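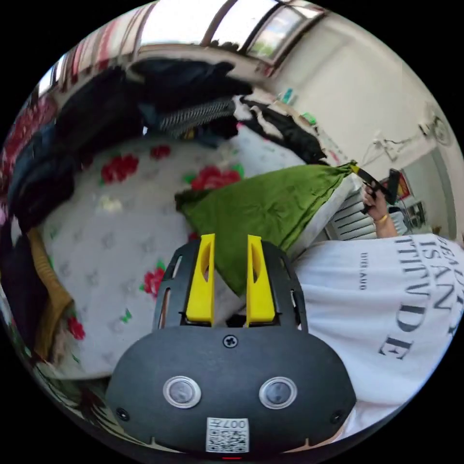

La funda verde, con todas sus arrugas, sobre el cojín blanco.

Cómo lavar almohadas y colchas en casa sin estropearlas

Llevaba años metiendo las fundas en la lavadora y dejando la almohada de dentro tal cual, hasta que en marzo le quité la funda a una y me llevé un disgusto (amarilla, pero amarilla de verdad). Así que me puse a leer, a preguntar y a probar, y este es el método que sigo desde entonces.

Lo primero, la etiqueta. Si pone que no se lava con agua, se airea y ya está. Las de fibra casi siempre aguantan lavadora; las de espuma viscoelástica, no, y lo digo habiendo destrozado una. Mirad también las costuras: si hay un punto flojo, cosedlo antes, que yo me pasé una tarde sacando bolitas blancas del filtro.

Meted las almohadas de 2 en 2 para que el tambor quede equilibrado. Programa delicado, agua templada y poquísimo jabón líquido. Yo uso el Gebru neutro, medio tapón, y le doy un aclarado extra porque el relleno se queda con todo el detergente. Suavizante ninguno, por muy bien que huela.
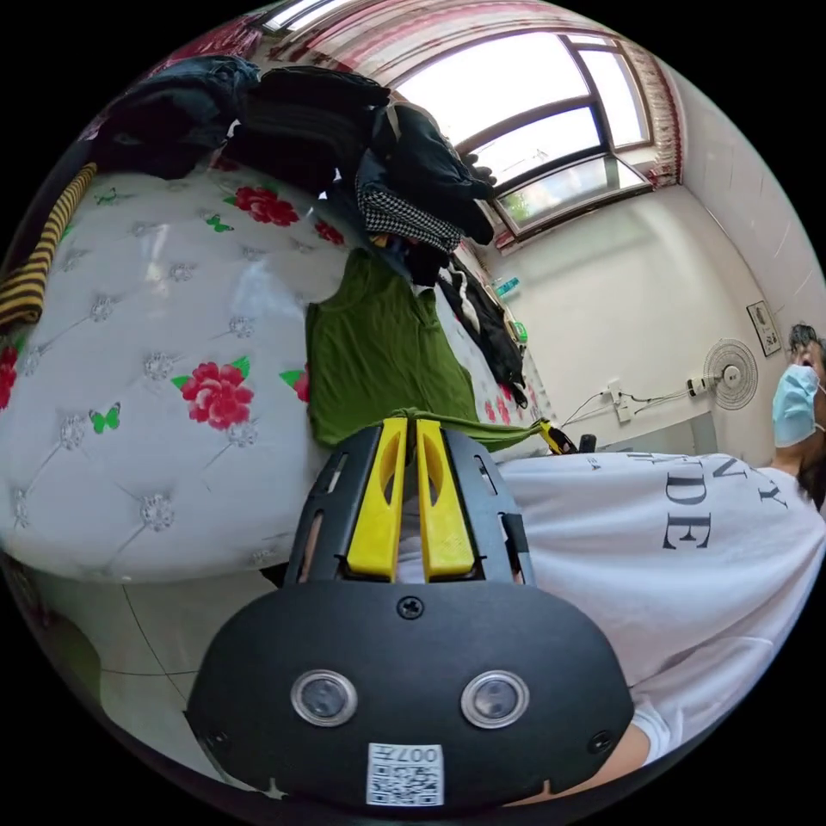 Con las colchas acolchadas la cosa cambia, sobre todo si llevan adornos o estampados de color. Se les da la vuelta, se cierran dentro de una bolsa de malla grande y agua fría siempre. Si no os cabe holgada en la lavadora, ni lo intentéis: yo la llevo a la lavandería Paltunia, que tiene máquinas de 11 kilos, y me ahorro el drama. Para una mancha suelta va mejor un paño húmedo y paciencia, a toquecitos, desde fuera hacia el centro.

¿Y el secado? Pues aquí es donde la mayoría metemos la pata – por las prisas, claro. Las almohadas van tumbadas, a la sombra y con aire, y cada pocas horas se les da la vuelta y se ahuecan bien con las manos. Con secadora, calor bajo y un par de pelotas de tenis limpias dentro. ¡Hacen un ruido horroroso, pero el relleno queda como nuevo!
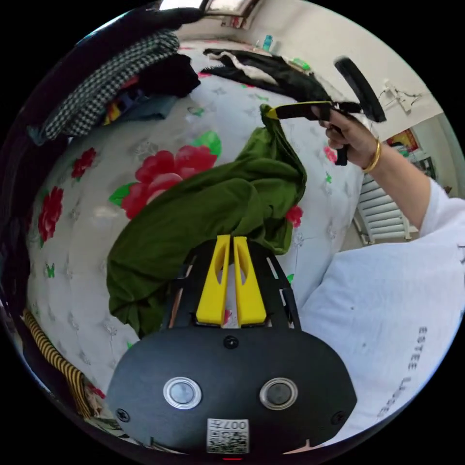

Antes de volver a poner la funda, apretad el centro de la almohada con el puño y oledla. Si notáis frío o un olor raro, le falta secado por dentro y hay que dejarla otro día más. Me lo enseñó Zerrin Dönmez, mi vecina de arriba, y me ha salvado más de una.

Yo repito todo esto cada seis meses y las fundas van cada semana con las sábanas.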